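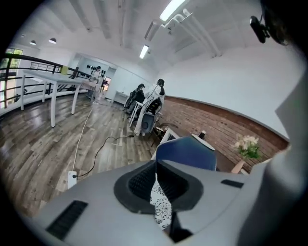
The Case Against the Cushion

By Sveva Marras

Every office I have worked in has gone through a comfort phase. It starts when somebody important gets a sore back, and it ends with a closet full of things bought to fix it. In between come the lumbar rolls, the footrests, the kneeling stool that one person loves for a week, and always, sooner or later, the seat cushion.

I have been suspicious of seat cushions for years. A cushion is what you buy when you don't want to buy a chair. It is also what you buy when you already bought the chair, spent too much on it, and can't bring yourself to admit the thing is hard. The people who sell them know this very well. When I started asking around for this piece, a sales rep at Tisteck told me his firm's foam model could add "up to 18 months" to the life of a tired office chair. I asked how they had measured that. He said he would get back to me, and I am still waiting.

Let me be fair to the cushion with flowers on it, though. I mean the round kind, white cotton or something close to it, black chrysanthemums or whatever the printer thinks a chrysanthemum looks like, with a little scallop around the rim. I like how it looks. On a dark blue chair it looks very good, and if the chair already has some white stitching zigzagging along the back, you could almost believe a decorator had been in. That's my problem with it. We pick these things with our eyes and then ask our backsides to agree.

Ita Mac an tSaoi has fitted out workrooms and small studios for longer than she cares to say, and she is the only person I spoke to who had anything rude to say about her own trade. Her view is that most seat cushions make a decent chair worse. They lift you an inch or so, which changes where your elbows meet the desk, so you raise your shoulders to type. Then you blame the desk.

"They come to me for a new desk," she said. "I take the cushion away and charge them for an hour."

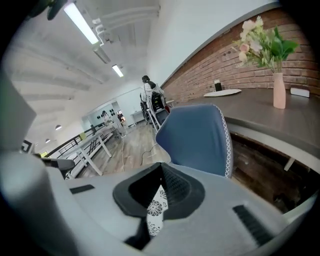
She is softer on the rest of the decorating. Brick she approves of, especially along the lower part of a wall where chair backs and shoes do their damage. Paint takes a beating there and brick doesn't care. A long brown wooden counter against it is fine by her too, as long as people leave room to put something down. They won't. They will put out a vase of fake flowers, then a box, then a tray with one small thing sitting on it, and after a month the counter is a shelf.

I asked what she had against artificial flowers. Nothing, she said, except dust. Pale pink and cream are the worst for it. She tells clients to rinse them in May, when they're opening the windows anyway, and as far as she knows not one client has ever done it.

Back to sitting. I borrowed three cushions and used each for seven working days, at the same desk, in the same chair. The Revik was a gray slab with a gel layer, and it was cold in the morning and clammy by lunch. The Fabbri was handsome, thin and flat as a pancake by the third afternoon. The Kumov was the thickest, and I slid forward on it every time I reached for the phone. None of them had ties. A round cushion with no ties on a slick seat is a slow ride to the floor, and you spend the day hitching it back under you without noticing.

My back felt the same after all three as it did before. I know that isn't science. Neither is the leaflet that came with the Kumov, which promised 1000 hours of support and didn't say support of what.

So when is a cushion worth having? Ita will allow it in two cases. The first is a hard wooden chair that you sit in for the length of a meal. The second is a chair that is too low for you and can't be raised, and there she wants something firm and dull, with ties, and a cover that comes off for the wash. Most office chairs have a lever under the seat. She is always surprised how many people have never pulled it.

I put it to her that a floral cushion might simply cheer up a room, and that cheering up a room is worth something. She thought about that for longer than I expected.

"Then keep it on your lap," she said. "Or throw it on the spare chair. Just don't work on it." 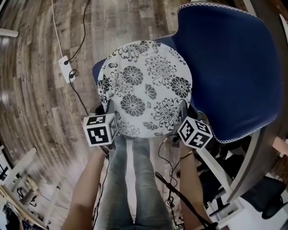
I tried the lap idea at home. It's pleasant, I'll give her that. A cushion across the knees is a fair place to rest your wrists while you read, and it keeps the cat in one spot. It does nothing whatever for posture, and at least it makes no claims.

The three loaners have gone back. I kept the flat one's box, which is the right size for tax papers.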